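What the planner thinks a table is

Posted April 19, 2023, in: simulation, planning 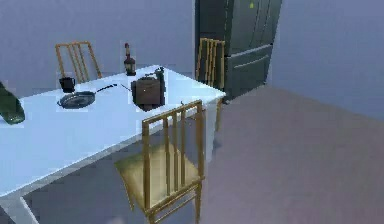 Image: render from the Trindow kitchen set, my own build. Free to reuse with a link back.

I promised in my last post that I would write about the planner and leave the rendering alone for a while. So this post is about the planner, and how I lost most of the winter to one number in a configuration file.

For the people who are new: I work on tabletop manipulation in simulation, in the evenings, with a small open tool that I call Mamard. It takes a kitchen, puts things on the table, and asks a simulated arm to pick one thing and bring it somewhere else. The kitchen itself comes from Trindow, which is a collection of rooms I have been building since I moved here. The motion planning is done by a library called Drerar, written mostly by Clem McAlister, who has been very patient with my emails.

The kitchen above is scene 7 in the set. It is the one I use when I want to see a planner suffer. It does not look difficult. There is a lot of free white surface, and the objects are few. But the brown box and the tall dark cylinder stand close together, and the pan has a long handle, and there is a thin flat tool lying between the handle and the box. For a person this is a table where somebody did not finish cleaning. For a planner with wrong settings it is a wall.

The number

Drerar, like most planners of its type, does not check collisions with the real shape of the objects. It checks with a simpler shape, made a little larger. How much larger is a parameter called padding. If you set the padding to zero, the arm will pass so near to things that any small error in perception becomes a hit. If you set it too large, the objects grow until they touch each other and there is no space left for the fingers.

I had known this for years, and I still did it wrong. In December I changed the padding from a fixed distance to a fraction of the object size. It seemed to me more elegant. A large object gets a large margin, a small one gets a small margin. I wrote it in one evening, ran the tests on the easy scenes, everything was green, and I went on holiday.

When I came back, scene 7 was failing almost always. I had 1,347 planning requests in the log for that scene and only 111 had found a path. Before the change it was not perfect, but it was never like this.

What I thought it was

My first idea was perception. In Mamard I can choose if the planner gets the true positions from the simulator or the estimated positions from a detector that looks at the rendered picture. I use the detector normally, as the true positions make life too easy. And the detector has a problem with dark things next to dark things. The box and the cylinder behind it are both brown or near black, and in some views it joins them into one object. So I was quite sure. I spent two weeks on a better segmentation, and I changed the lights, and I wrote a script to compare the detected boxes with the true boxes for each view.

The detector became better. The planner failed the same as before.

Then I switched to the true positions, which I should have done on the first day. The planner failed the same as before. I closed the computer and went for a walk.

My second idea was the chairs. There are three of them, and the slats of the backrests are many thin pieces of geometry. The base of my simulated arm stands near the front side of the table when the task starts (I add it after the room is loaded, so you do not see it in the render), and the chair on the near side is in an unlucky place. I thought the elbow was hitting the top rail. I removed the chair from the collision world, only for the test. A few more plans succeeded, not enough to explain anything.

What it was

Leonie Partington found it, in a comment under my old post on grasp sampling. She asked which dimension I used for "object size". I answered, a little proud, that I used the longest side of the bounding box.

For a bottle that is fine. For a frying pan it is a disaster. The longest side of the pan goes from the edge of the round part to the end of the handle, and my code then added a fraction of this length in every direction. Also upward. Also around the thin handle. In the view of the planner, the pan was a thick slab that floated over this part of the table and ate the mug, the thin tool and one side of the box. The same happened with the thin tool. It is nearly flat, but it is long, so it became a kind of brick.

And the worst: the table. The table is also an object in my world file. It is the longest object in the room. My code took this length and padded the table top with it, and there was an old line which limited the padding to a maximum for objects marked as "support". In the easy scenes the table was marked as support. In scene 7 I had forgotten the mark. So every object on it was standing inside the padded table like in deep snow, and the few plans that were successful were for things tall enough to come out of it.

I drew the padded shapes for the first time that evening. I do not know why I had not done it before. It takes one command in the viewer. The kitchen was gone, there was only a big gray block with the neck of the brown bottle coming out, with the red cap on it.

The fix

I wrote it in three parts, and it is all in the current version of Mamard.

The padding is again a fixed distance, set for each scene, with the possibility to overwrite it for each object. I use 7 millimeters now for most things. For glass I use more, it is only a habit from working on real tables.

Objects with a strange shape are divided. The pan is now two shapes, one flat cylinder for the body and one long thin box for the handle. I did this by hand for 21 models in the Trindow set. There are automatic methods for this, and I tried one, but it gave me so many small pieces for the pan that collision checking became slow, and by hand I needed only some minutes for each model.

And the loader complains if there is no object marked as support in the scene. It does not guess. It stops and writes which file it was reading. I would like it to guess, but I have seen now what happens when I am clever.

With these three changes scene 7 works with true positions for everything I ask, except one case. If the goal is to take the cylinder from the side, and the box must not be moved, the planner still gives up sometimes. I think it is correct to give up. They are close together, and the gripper I simulate has fat fingers. A person would take it from the top, and so does the arm, when I allow grasps from above.

With the detector it is less good. There is a very small dark thing near the front edge of the table, over the chair in the picture, and the detector sees it in some frames and forgets it in others. When it appears in the middle of a motion the planner stops and starts again. Clem says I should keep a memory of the objects and only remove one after it was missing for several frames. He is right and I have started to write it, but then you have the opposite problem, an object that was really moved stays as a ghost in the old place. I will write separately about this when I have something that I am not ashamed of.

Small things

The viewer command for the padded shapes is now a key. Press P. You can switch while the arm is moving, and I find it very useful to leave it on.

Somebody asked by email if the refrigerator doors open. No. It is one solid body for now, both upper doors and the drawer. I began to make the joints, but a door that opens needs a handle that can be grasped, and then I need a new type of task, and so on. Maybe in summer.

I tested also with Tannous, the other planner that people recommended to me in the comments. It is faster on the empty table and slower on scene 7, and I could not find how to give it a different padding for each object. If you know how, please tell me. I would like to have two planners in Mamard, so that when both fail I know that the fault is mine.

If you used my December version with your own scenes, please update. Your results on long objects are probably too pessimistic. I wrote a note in the changelog and I am sorry for the trouble.

Next on my list is the memory for the detector, and after that the second arm.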